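Grikovura opens up Orar, its planner for tidying robots

Good news for anyone who works on household robots: Grikovura has released Orar, the planning software behind its bedroom tidying work, and the February build is a big step up from what the team was showing before.

Orar sits between the camera system and the arm controllers. It takes in a list of objects with their positions, picks which one to go for first, chooses an arm, and hands a path down to Tian, the company's motion layer. The clever bit is that it keeps 2 plans alive at once. If the first grasp looks bad halfway through the reach, Orar swaps to the other plan without sending the arm back to its rest pose – and that swap now takes 270 milliseconds. Watching it on the live plot is a treat!

Soft things are the hard part. A plush toy squashes, rolls and hides its own edges, so the old trick of fitting a rigid shape to it falls apart fast. Orar stores a loose outline instead and updates it as the hand closes in. The bedroom setup puts that to the test with a carrot, a round green toy and a yellow one that could pass for a pear or a squash, all bunched up near a white basket on a gray sheet.

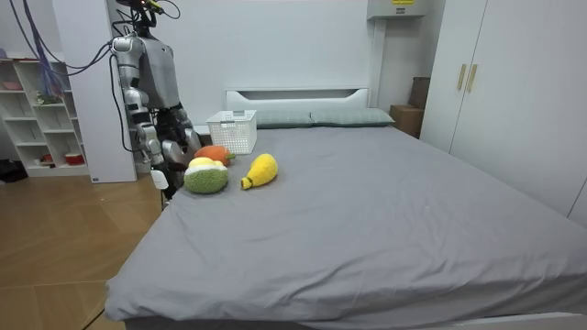

What's in the release

The download includes the planner, a replay viewer and 900 logged runs from the bedroom task. The viewer alone is worth the install. Drag the time bar and you see each choice Orar made, the choices it threw out, and the score it gave to every one of them (the color scale takes a minute to get used to, but stick with it).

There is also a bridge to Orano, the simulator many small labs already use, so you can try out planner settings before going near real hardware. Both arms are supported from the start, though handing an object from one to the other is still marked as a test feature.

Setup notes and a short list of known bugs come with the code. The next build is set to add drawers and closet doors.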